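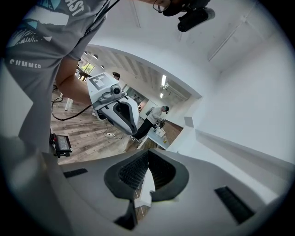 Floors, everyone. I have been thinking about floors for most of January and all of this month and I'm finally ready to post about it! We moved into the top flat in Harju with carpet in every room, and what I wanted was light planks with a bit of grey in the brown, so they don't go orange when the lamps come on. Wood in exactly that grey-brown, in a bright room, with someone in a SUMMER t-shirt leaning over it — that is the mood I'm after for the whole flat. Short sleeves and daylight on the boards.

Filed under: Home & Making Do
28th March, by Zuzana Vondráček

2/ So the carpet came up. Under it, more carpet. Under that, boards! Proper ones, a bit battered, with paint splashes by the window and one burn mark the shape of a pear. I sat on the stairs and grinned for ages.

3/ Lenka Kollár came over with her knee pads and we pulled staples. We filled a jam jar and then a bigger jam jar. If you're doing this, get the flat pliers with the long nose. The staple lifter I bought first just snapped the heads off and left the legs in.

4/ Hired the sander from the place in Detitz, 94 for the weekend with the edging machine thrown in. Coarse paper first, then medium, then fine. I was scared of it for the first ten minutes and then I didn't want to give it back.

5/ Dust. So much dust. I taped the kitchen door and still found it in the teapot. Vacuum between every grade, then go over the lot with a damp cloth and let it dry properly. I skipped that once, in the hall, and you can feel it with your socks on.

6/ The colour took me longest. I tried four little squares behind where the sofa goes. Plain oil was too yellow. The white one looked like chalk. The winner was a grey-tinted oil put on thin and wiped back hard — lovely soft colour, and you can still see the grain.

7/ People have asked about gaps. I left the narrow ones. The two wide ones by the radiator got slivers of old board glued in and planed flat, which Lenka did while I made soup and said encouraging things.

8/ Next is the box room, where the boards run the other way and one of them squeaks like a gull. I've got talc, screws and a free afternoon. Tell me your squeak cures, please, I want all of them!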